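The streaming service I pay for now has 334 shows about people who renovate things, and I have watched enough of them to be considered a minor contractor. The newest is "Bernildale," which premiered 18th July and concerns a family inheriting a drafty hotel. There are 13 episodes. There is enough story for 7.

I don't blame the cast. Baranauskienė, as the aunt who may or may not have burned the will, does more with a raised teacup than most actors do with a monologue. But somewhere in the fifth hour she raises it again, and you start wondering who was paid by the minute.

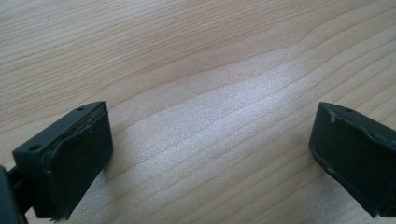 Television used to have a clock on it. A drama ended before the late news because the late news was coming, ready or not. Now an episode ends when the director feels at peace. Rilletti, who made the thing, holds his shots so long that I drifted off into my own tabletop, where the pale grain runs in long wavy streaks and then bends near the middle. It had better pacing than episode nine — and a clearer turning point.

My suggestion is modest. Hire Kidus, who edited the trailer, and let him have the rest. He got the fire, the aunt and the lawyer into a couple of minutes, and I understood all of it. I've canceled until March.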